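How do I keep a play kitchen tidy on a small white table?

Asked by Oana Pană, Mar 22, 2026

Hello all, my little one has a play kitchen set with plates, a colander and more pretend food than we have real food, and it all lives on one white table. By teatime I can't find anything! How do you lot keep yours in order without buying a great big unit? 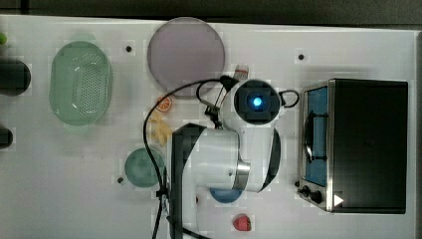 I did try sorting by colour, which looked lovely for one afternoon, and then the orange slice vanished for a week and there were tears.

3 answers

Prapai Ruangrit
Oh, I do sympathise. We let the colander be the home for all the fruit and bits, and the plate goes flat in the middle as "the place for dinner". Ours learnt it quickly because she liked tipping everything in (noisy, mind you).

Henryk Mazurek
Get a box with a lid.

Pichit Meesuk
Henryk's box is fine, but a shallow one, please, or they empty the lot to reach the bottom. I also put half the food away until October and it felt like new toys when it came back out.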